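Drurnley Paint Library - Frequently Asked Questions

Opening hours: Tuesday to Friday, 10am to 4pm. Last collections at 3.30pm.

What is the paint library?

We take in leftover household paint, check it, sort it by type and colour, and let people have it at a low price. Most of it comes from homes and small decorating firms in Drurnley and the villages along the Bondine road.

Who can use it?

Anyone aged 18 or over. You don't need to be on benefits or live in the town. Tenants should ask their landlord before painting, as we can't take paint back once it has been used on a wall you weren't meant to paint.

How much does it cost?

Membership is free. Emulsion is priced by the litre and the current price list is on the door and at the desk. Charities, schools and community groups can apply for a free allowance once a year. Ask for Raed Majali, who deals with group orders.

Do I need to book?

Not for browsing. If you want more than 38 litres in one visit, please ring first so that we can get it down from the upper racks.

Can I get a particular colour?

Sometimes. Whites, creams and greys are nearly always in stock. Strong colours come and go. We can't tint paint to order, but we do make up mixed batches in 21 shades from donated emulsion, and these are more even than people expect. If you need several tins of the same shade, buy them all at once, as the next batch will be slightly different.

I want dark red walls. Anything I should know?

Reds cover badly. Put on a mid-grey undercoat first and then allow for two or three coats of the red, four if the wall was white and you skip the undercoat. A deep red makes a small room feel smaller, which suits some rooms and not others. Paint a piece of lining paper, tape it up and look at it in the evening with the lights on before you decide.
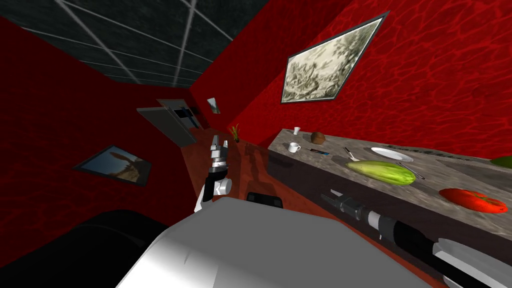 How much paint will I need?

Measure the width and height of each wall in metres, multiply them, and add the walls together. Take off the door and any large window. A litre of emulsion covers 10 to 12 square metres on a sound wall, less on bare plaster. Multiply by the number of coats. If the sum comes out between two tin sizes, take the larger one.

Can I paint straight on to new plaster?

No. Let it dry until it is pale all over, then put on a mist coat. This is plain matt emulsion thinned with water. Don't use vinyl silk for it, it will peel.

What paint can I donate?

Water-based emulsion, gloss, undercoat, primer, masonry paint and wood stain, provided that:

- the tin is at least a third full
- the label can be read
- the lid closes properly
- it hasn't been frozen

We can't take car paint, aerosols, creosote, thinners, or anything decanted into a jar or milk bottle. Very old paint may contain lead. If you think yours does, don't open it, and contact the council about hazardous waste.

Where do I leave it?

Bring it to the side door during opening hours and hand it to someone. Please don't leave tins outside overnight. In June we had 3000 litres come in and had to stop donations for a week, so check the notice on the gate if you are making a long trip.

My tin has a skin on top. Is it ruined?

Usually not. Cut round the edge, lift the skin off in one piece, stir well and strain the paint through an old pair of tights. If it smells sour or like bad eggs, it has gone off and shouldn't be used indoors.

Do you sell brushes and rollers?

Yes, new ones only. Roller poles and dust sheets can be borrowed for a week against a small deposit.

Do you run classes?

Marek Gajdoš teaches a beginners' session on the first Friday of the month - filling, sanding, cutting in and rolling. Places go quickly. Put your name down at the desk.

Can you deliver?

Only to groups with a free allowance, and only within Drurnley. Everyone else needs to collect.

How do I get in touch?

Ring the desk on extension 3341 through the main Drurnley Yard number, or call in. Messages left after 4pm are answered the next working day.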